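Clearing the white table

June, evening

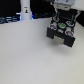
Morning

Up before seven. I had promised myself the big white table would get sorted this month, and Lamisi is coming to cut her pattern pieces on it, so it had to be today. Coffee first, then the drawers on the left side. Mostly receipts. The one from Hovero for the table itself was in there, 1,556 with delivery, which I had remembered as less. Put it in the folder with the lease.

Found the spare key to the bike lock and two letters I should have answered in April. Answered one. The other is from Khôi Vương and needs a proper reply, so it is on the shelf by the door where I will see it.

Wiped the top with dish soap and warm water. The matte finish holds on to pencil – I knew that when I bought it and bought it anyway. Mawuli says to use an eraser before the cloth. Tried it and he was right, though it took 17 minutes by the kitchen clock and my wrist hurt afterward.

Afternoon

Lunch was rice and the last of the beans. Ohemaa called while I was eating to ask if I still had her good scissors. I said no, then found them in the second drawer an hour later. Texted her. She is picking them up with the cake tin, if I can find the cake tin.

Walked to the store for drawer liner. They had the gray kind only, 90 cents more than last time. Got two rolls. It rained on the way back but not enough to bother with the hood.

Lined three drawers and ran short on the fourth. Used brown paper for that one. I have decided the pens go in the top drawer, tape and string in the next, and the tablecloths in the bottom even though they have to be folded again to fit.

Evening

Tired. Leftover soup, and a call with Selorm about the bus times. He is getting in at 10 tomorrow night and does not want to be met. I will probably go anyway.

Need to buy: light bulbs, stamps, a new sponge. Write to Khôi. Look for the cake tin in the hall closet, behind the fan.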